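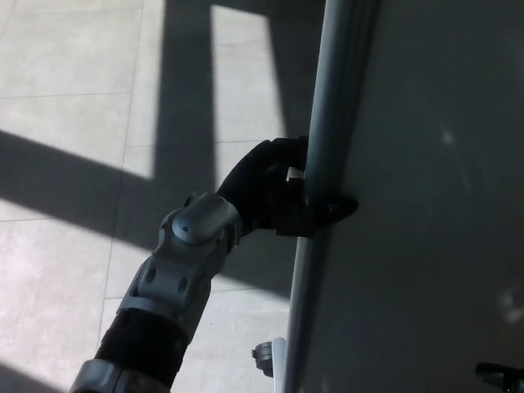
Figure 1. Hand closed on the vertical bar at the side of the panel.

Service Robots in Practice, Unit 6
Handout: Reading a product offer (the Wiva arm kit)
Instructor: Bronwyn Cartwright
Oct 7, 2025

The Wiva is sold by Kisorum as an add-on arm and hand for indoor service work. The offer comes in two versions. The base kit is $3,248 and includes the arm, the hand, a head camera mount and the control software. The support plan is a separate $1,619 a year. The Pinum software pack, which adds saved grips, is priced on request.

Read the offer before class and mark every claim you could test yourself. The main ones are:

Holds round bars and handles without a special tool.
Works in mixed indoor light.
Can be set up by one person in 80 minutes.

Bar grips

A bar is a good first test for a hand. The fingers have to wrap it, and the hand has to fit beside whatever holds the bar in place. In Figure 1 the hand is right next to a black bracket. Ask the seller how much clearance the fingers need there. The offer gives a grip width but says nothing on clearance.

Note the floor as well. Bright sun and dark shadow lie side by side on the tile. "Mixed indoor light" should mean this kind of contrast, and a buyer should ask which light levels were tested.

Camera view
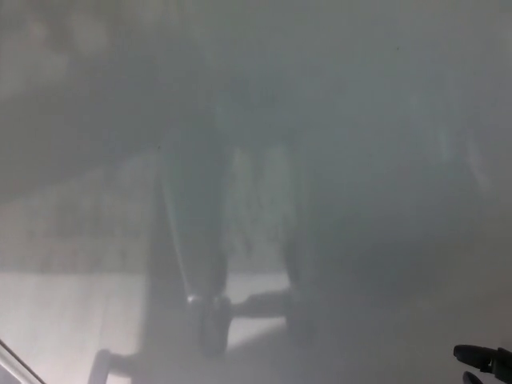 Figure 2. Hazy view, with the black gripper tips sharp at lower right.

The gripper tips in Figure 2 are in front of the haze and easy to make out. Behind it, what looks like the base of a wheeled chair is only a soft dark shape. For a product review, the question is what the software does with a view like this. Does it stop, slow down, or carry on? The offer does not say. Despina Sima's notes from the June session compare this with the Feng kit, whose manual has a page on poor camera views.

For next class

Write one page on the Wiva offer. List the claims you would accept as written and the ones you would want tested. Include the support plan when you work out the first-year cost. Bring two questions for the seller.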